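Treneck Toy Library Reopens in November With Bigger Shelves

Families in Treneck will soon have their toy library back. The Grirkosgate branch opens its doors again in November after a two-month refit, and there are 3000 toys, puzzles and games waiting to be borrowed – the biggest collection the town has ever had!

Liviu Onu, who runs the branch, can hardly wait. "We had 63 families signed up on the first morning," he said. "People have been stopping me in the street to ask when they can come in." 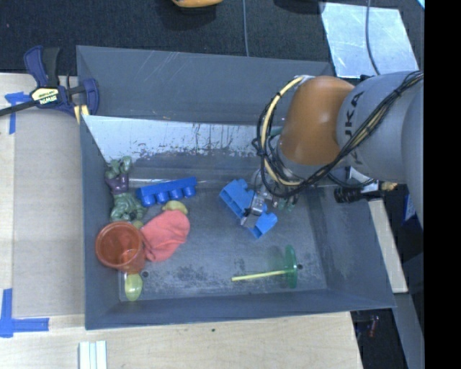
Membership stays free for children under five, and older kids can join for the price of a bus ticket. Each family may take home two items at a time and keep them for a month. Building toys have always been the first to go, and the new room gives them plenty of space, with low tables and deep bins like the big gray one with a bright blue plastic block piece in it, so even small children can dig in and choose for themselves.

Saturday-style story sessions are coming back too, this time in the old Rajput tea room next door, which has seats for 65. Donations of clean, complete toys are welcome at the front desk from 10 a.m. – jigsaws are especially wanted.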